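Vinduvon Daybook of World News, Desk Edition

Home / Reference / News and History / Daybooks

One page or more for every day of the year, with the news that was made on that day
534 pages, hardcover, lies open on the desk
Publisher: Vinduvon
Editor: Zainab Yusuf
In stock, leaves our store the next working day

What it is

The Vinduvon Daybook is a reference book of news events put in order by the day of the year. You open it at the date you need and you find what happened then: elections, treaties, space flights, storms, strikes, court decisions, first nights in the theater, sports finals. Inside each day the entries go from the oldest year to the newest. The year stands in the margin in bold type, so that you can run down the page with your finger and find it quickly.

The book was made first for small newsrooms and local radio stations which have to fill a "today in history" corner every morning and do not have an archive department. After the first edition we noticed that many orders came from schools, from libraries and from people who simply like to read one page with their coffee. For this edition we kept the same plan and made the language of the entries easier. An entry is usually three to five sentences. It says who, where and what, and then it says what came of it, if this is known.

Each day also has one longer piece, which we call the day's lead. The leads are written by our own authors. Yolanda Kapoor wrote most of the leads on politics and law, and Marcus Esposito wrote the ones on aviation, shipping and railroads.

What is new in this edition

The index has grown to 70 pages and it is now divided in two parts, names and places. Readers of the older edition asked for this many times. If you remember that a flood was in Bangladesh, but you do not remember the year or the month, you can look under the country.

There are 200 new entries. The greater part of them concerns Africa, South Asia and the Pacific, where the old edition was weak. Rajkumari Nautiyal read every entry again against newspapers of the time and corrected the time zone where it mattered. This is a real problem in such books – an event that took place late in the evening in one country is often printed the next day in another, and both dates then travel from book to book. Our rule is the local date in the place of the event. When other books commonly give a different date, a small sign in the margin tells you so.

February 29 has its own full page. In the older edition it shared one with February 28.

Details

Pages: 534
Binding: sewn, cloth-covered boards
Ribbons: 3 (red, blue, gray)
Paper: cream, uncoated, can be written on with pencil or ballpoint
Type: Iwasaki Text, with a larger size for the leads
Language: English
Blank lines: at the foot of every page, for your own notes
Packing: cardboard sleeve

Which edition to choose

The Desk Edition is the full text. The Pocket Edition has the same days, but only the short entries, without the leads and without the index of places. It is good for teachers who carry it from class to class. For daily use in a newsroom we advise the Desk Edition, because the index is the part that saves your time when the phone is ringing.

The Reader's Box contains the Desk Edition together with the Modport book stand. The stand can also be bought separately. It holds the book open at the chosen page and folds flat.

Reading aloud and reprinting

With your copy you receive the right to read the short entries on air or at a public event, without asking us and without payment. Please name the book once in the program. The leads are different. They belong to their authors, and for these you have to write to us first. The same is true for printing an entry in a newspaper, a newsletter or on a website. Lucinda Kasprzak answers these letters, normally within the week, and for school papers she almost always says yes.

Corrections

In a book of this size there are mistakes. 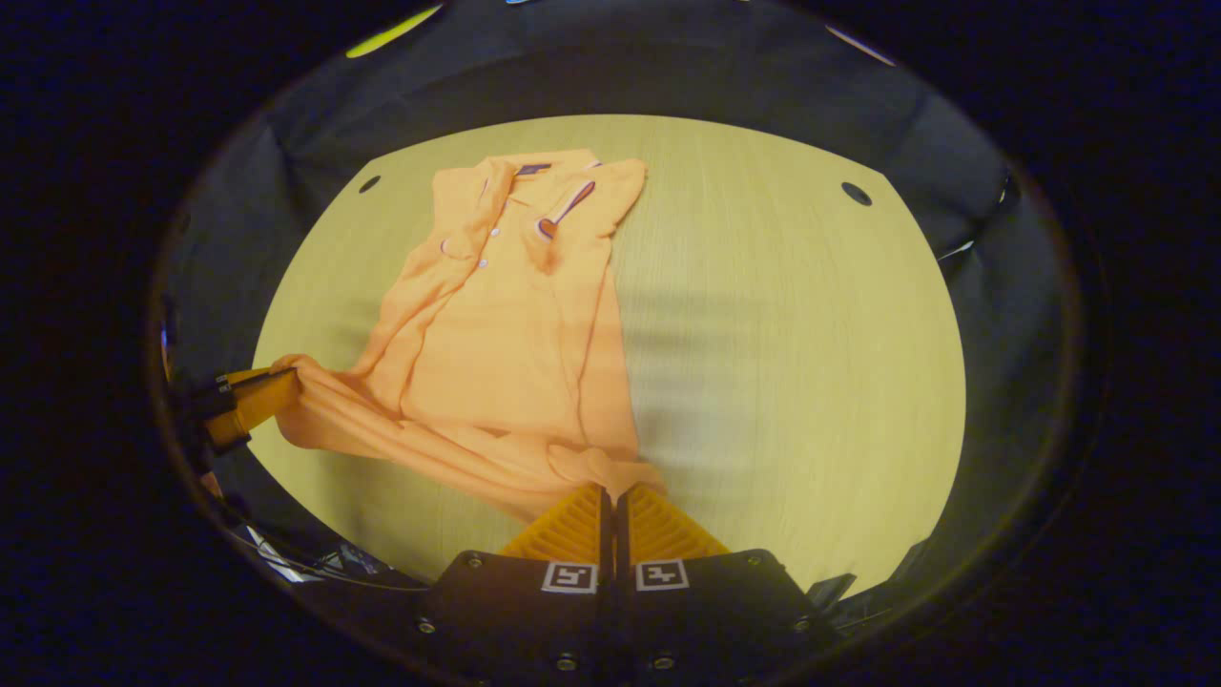
When we learn of one, we check it and put it on the corrections sheet, which is printed again every May and sent free to everyone who has registered a copy. The registration card is glued lightly inside the back cover. You can also ask for the sheet by mail and give only the edition and your address.

If you want to report a mistake, please write the day, the year in the margin and, if possible, where you have found the other information. A newspaper of the time is best. We can not change an entry on the basis of another daybook only.

Delivery and returns

We pack orders every weekday until 2 p.m. Orders which come later on Thursday may leave the store on Friday or on Monday, depending on the carrier. Inside the country the parcel goes by Flolex, with a tracking number. Libraries and schools can order on invoice.

A book that arrives with a damaged corner or a loose page will be exchanged. Keep the sleeve, please, it is made to fit and the book travels back safely in it. Unused copies can be returned within 30 days – copies with notes in them we unfortunately can not take back.

Also from Vinduvon

Daybook of World News, Pocket Edition
Daybook Wall Sheets, one set for each month
Modport Book Stand, large
Notebook with dated pages, cream paper, same size as the Desk Edition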